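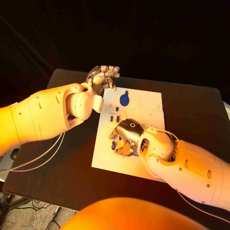 Liste : rangement-atelier
Objet : Re: Planche blanche, pièces bleues

Bonjour à tous,

Je réponds à la question de samedi en laissant le message d'origine pour ceux qui n'ont pas suivi.

> Nous reprenons la table sombre de la salle Fonthorpe et nous voulons y laisser
> la planche blanche en permanence. Est-ce qu'on garde six pièces bleues ou est-ce
> qu'on en ajoute ? Et où range-t-on le reste ? Le bac Plutel est plein.

Pour moi, on reste à six. À neuf, on avait essayé en mai, les gens posaient les pièces en trop sur la table et il en manquait toujours une au moment de fermer. Les trois restantes vont dans l'armoire Berkarar, étagère du bas, avec l'étiquette 2715. Merci de ne pas les mélanger avec celles de l'atelier Feng : le bleu est presque le même, les dimensions non.

Pour le bac Plutel, je propose de le vider. Il contient surtout des chutes de carton et d'anciennes notices. Je peux m'en occuper un soir après 18 h, si quelqu'un m'ouvre.

Concernant la table, la surface marque vite. Un chiffon à peine humide suffit, pas de produit à vitres. La planche se nettoie à l'eau savonneuse et se remet bien à plat, sans cale dessous.

Il reste 200 euros sur la ligne fournitures. Une deuxième planche me paraît plus utile que des pièces neuves, mais je n'ai pas encore demandé de prix. Si vous avez une adresse, répondez sur la liste et pas en privé.

Bonne semaine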